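Zundo Tabletop Kit: Gallery
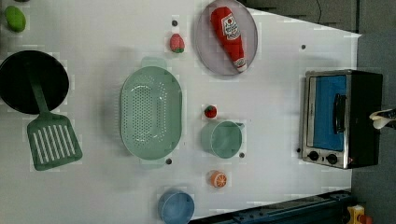
2 min read

The Zundo Tabletop Kit is a set of kitchen props and toy foods sold with a white work surface, for labs and integrators that need a repeatable household task without building one from scratch. Clutier ships it as a complete package or as separate prop packs. The gallery covers the full layout with the arm at the right side of the table, with notes on each part of the set.

Full layout, overhead view. Cookware is spread across the left and center of the table and the toaster oven stands at the right, within reach of the gripper. The overhead view is the one used in the setup guide. It shows the spacing between props, and the arm covers very little of the surface from this side.

Work surface. White top with round through-holes. The holes take the locating pins supplied with the kit, so a layout can be marked and rebuilt after a teardown. Pins are optional. Most trial users at the Vurnbridge site removed them after the first week and placed props by hand.

Cookware. Black frying pan, green slotted spatula, mint-green colander, light blue bowl, lavender-gray plate, pale green measuring cup. The spatula is the hardest item in this group for a parallel gripper. With the handle resting on the rim of the pan there is clearance for a side grasp; with the whole tool on the table there is very little. The colander is easiest to pick up by the tabs at its ends.

Toy foods. Lime, strawberry, tomato, orange slice. These are the small-object set. The orange slice is supplied as a half so that software has to deal with two different faces. Replacement foods are sold in packs of 19 and can be mixed with the standard set.

Ketchup bottle. Red plush with a white cap and a printed label. It is the only soft item in the standard pack. Grip force settings that suit the hard props will usually deform it, and a separate force profile is included in the software download.

Toaster oven. Stainless and black, with a glass door, a bar handle and two round control knobs. The interior panel is bright blue. The oven has no heating element and no mains lead. Door hinge friction is adjustable from inside the case with the supplied hex key, and the factory setting is the middle position.

Arm and base. The kit does not include an arm. The base sits past the table edge, so the full top stays available for props. Ashour sells a bracket set for other bases; check the hole pattern before ordering.

Task files. The download contains 163 start layouts, sorted into 4 levels. Level 1 uses single-object moves, such as strawberry to plate. Level 4 combines an oven door operation with two or more transfers. Layout files are plain text and can be edited.

Ordering. The complete kit is part number 605. Prop packs, spare pins and replacement foods are listed separately. Orders placed before the end of September ship with the current prop colors. Later orders may include a different bowl.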